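Search this community Enter keywords Go

Can any machine tidy a kid's table yet?

tindent_refugee

I have spent 431 dollars on gadgets that promised to give me my evenings back. The vacuum does the middle of the floor and avoids anything I would call a mess. What I want is something that clears the small stuff off a table: trash in the trash, drinks stood up, toys wherever toys go. Is that for sale? I don't care if it's slow. I have a budget of 2,000 dollars and a spouse who says no. 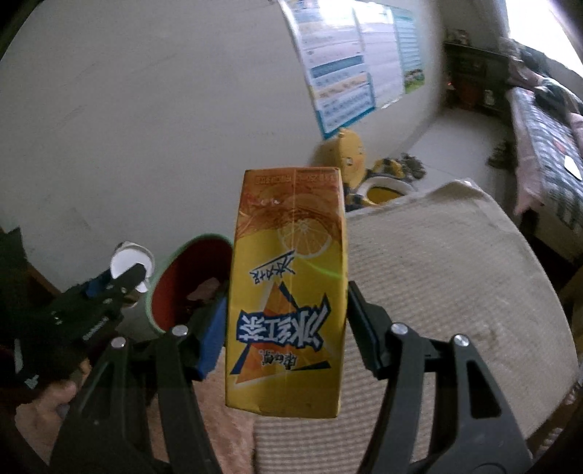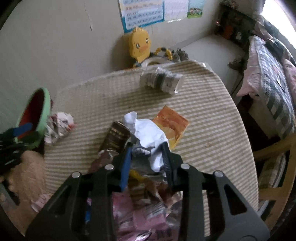 My idea of a fair test is one table, one evening, no pre-cleaning by me. Every demo I've watched has a robot picking up a wooden block from a bare counter, and I have yet to come home to a wooden block on a bare counter. The easy end of the job is a drink carton like the yellow iced tea one, which has flat sides and stays roughly where you put it, and even that has a dent in the top. The hard end is the heap of crumpled wrappers in pink and silver and brown, with a sheet of white paper scrunched up in it. A person knows the whole heap is garbage before reaching for it, except when it contains a homework sheet, in which case a person finds out at bedtime. Then there's the yellow duck by the wall, which is staying where it is, and I'd like the machine to understand that too. I looked at the Kinow and the Distamine arm and neither web page says a word about wrappers. Has anyone here lived with one of these? I'm not interested in what will be possible in ten years. My kid will be gone in ten years and will take the mess along.

Vitalii Holovko

Short version: no, not for 2,000 dollars, and I'd be careful at five times that.

I look after packing machines for a living, so I come at this from the shop floor. We have an arm that puts cartons in cases all shift long and hardly misses. It can do that because every carton arrives the same way up, in the same spot, under the same light. Somebody spent most of February arranging that. If you tip one carton over on the belt, the arm squeezes air, puts the air carefully in the case, and goes back for more.

Your table has none of those arrangements. Wrappers are the worst of it. Foil is shiny, so depth cameras get confused, and clear plastic is worse. Thin film also changes shape as soon as you touch it, and two pieces stuck together look like one until you lift them. Grippers with soft pads help a lot with holding on. The trouble is deciding where to grab, and after that deciding whether the thing is trash. A torn snack bag and a drawing your kid is fond of can be pretty close, to a camera.

What has improved is learning from people. If a person does the chore many times with a gripper, and the cameras record it, you can train an arm to do something similar. I've seen a lab arm clear a table that way. It took 212 seconds to move 5 objects, and one of them was moved to the floor. Two years earlier it wouldn't have gotten past the first, so I was impressed, but I also had a sandwich in the time it took.

If you want to spend the money anyway, ask the seller for three things. Ask for uncut video at normal speed. Ask to bring your own junk in a bag and dump it out in front of the machine. And ask who picks up what it drops, which at the Distamine booth was a young man with a dustpan.

Until then, a small trash can within arm's reach of the table does more than you'd think.

ruangrit_fan

We have the Ruangrit one and LOVE it!! It folds towels. You have to lay the towel flat first and kind of smooth the corners, and it doesn't like dark ones, but after that it does the whole thing by itself. Haven't tried it on candy wrappers. I did put a sock in once (don't put a sock in). Support got back to me in a few days and were super nice about the sock.

For the table I just use a cookie sheet and push everything onto it and sort it in front of the TV. Works great, battery lasts forever.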